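Gripper build, part 2! Kit name Sirkoveck, because Annag Strachan let me pick and I panicked.

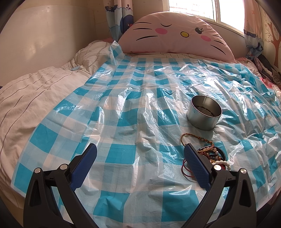
Spent most of July on the fingers and they finally feel right in the hand. Linked bars, pins at the joints, and a long pad on each side so I've got more to grab with. Tonight's job is jewellery into the tin, and a heap of tangled cords and beads is a brilliant test! The braided cord on top is the bit I want first, as it loops up and gives the pads something to close on. Smooth oval beads are next on my list, then that studded black bracelet (wish me luck).

Target is 100 pick-ups before I touch the springs again.

Ruaridh Chisholm asked what the pads are stuck on with. Double-sided tape for now, screws once I've settled the angle!

Next up: motors. Annag has 2 spare ones on the shelf at Hurnholm and I'm going over to beg.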